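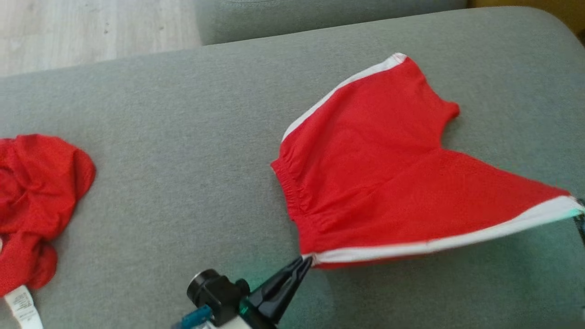

*Red shorts with white piping on a grey upholstered cushion.*

**Piping** is a narrow trim formed from a strip of folded fabric, set into a seam or along an edge so that a thin line shows on the outside. It is used on clothing, cushions and other soft furnishings. A cord may be enclosed in the fold to give a raised, rounded line - this form is often called corded piping - or the strip may be left flat.

## Construction

The strip is commonly cut on the bias, at an angle of 45 degrees to the weave, which allows it to bend around curves without puckering. Knitted fabrics already stretch and may be cut straight. The folded strip is placed between two layers of cloth with its raw edges facing the seam allowance, and all the layers are then stitched together. A zip foot or piping foot allows the needle to pass close to the cord.

Cotton cord should be washed before use, as later shrinkage can draw up the seam.

## Use in clothing

Piping is found on pyjamas, blazers, uniforms and sportswear. On running and gym shorts it often follows the side seam and continues around the leg opening. A contrasting colour is usual, with white on red, navy or green among the common choices. In team kit the colour of the trim may tell one club or age group from another.
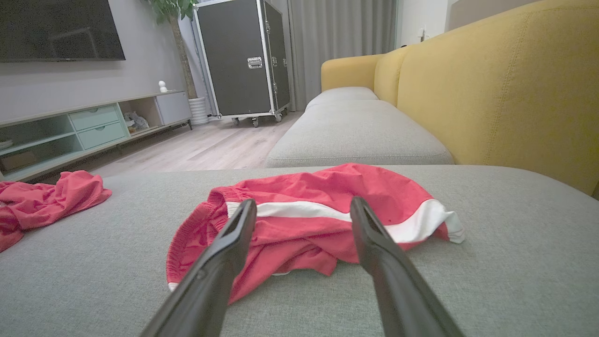
*Elastic waistband and white side stripe on red shorts.*

## Use in furnishings

On loose covers and box cushions, piping strengthens seams that receive heavy wear and helps the cover to keep its shape. Self-piping is made from the same fabric as the cover, while contrast piping uses a different one.

## Care

Dark garments with pale trim are best washed separately at first, as loose dye can stain the piping.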